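About Okisside

Okisside sells plain tableware: cups, bowls, plates, and not much else. We started because we were tired of buying cups that claimed to be unbreakable, family-friendly and good for the planet, and then cracked in a lunch bag. We don't trust words like that on a box, and you won't find them on ours.

The range is small. Prunus is our line of cups, in 4 sizes. Hadgu is the bowls. Salach is a serving set that we dropped for 2 years and brought back once the lids fit. Some shops have told us that 16 items is too few to fill a shelf. Maybe so. We would still take that over a catalog padded with things we don't use at home.

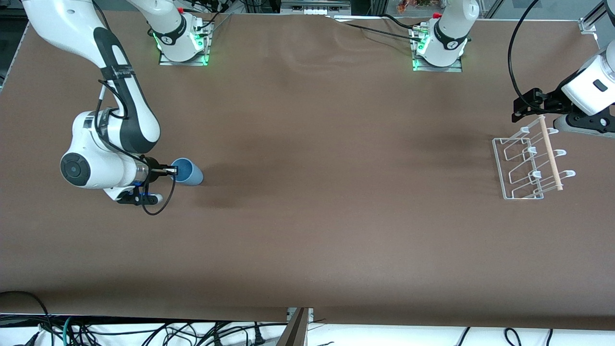

A plastic cup has an easy job until somebody knocks it over. Most of the cups sold to us as "stable" were tested standing up, by people being careful with them, and we have our doubts about what that proves. We care more about a cup on its side, like the blue one lying on the brown table covering, and about the rim, where it gets grabbed. A rim that feels fine on a store shelf can be a nuisance by the third day of dishes.

We have turned down 7 suppliers so far, mostly over claims they couldn't back up. Ask us what a cup is made of and we'll tell you. Ask us if it will last forever — no, it won't, and we'd be wary of anyone who says theirs will.

Our office answers email until 4 in the afternoon. Complaints are read first.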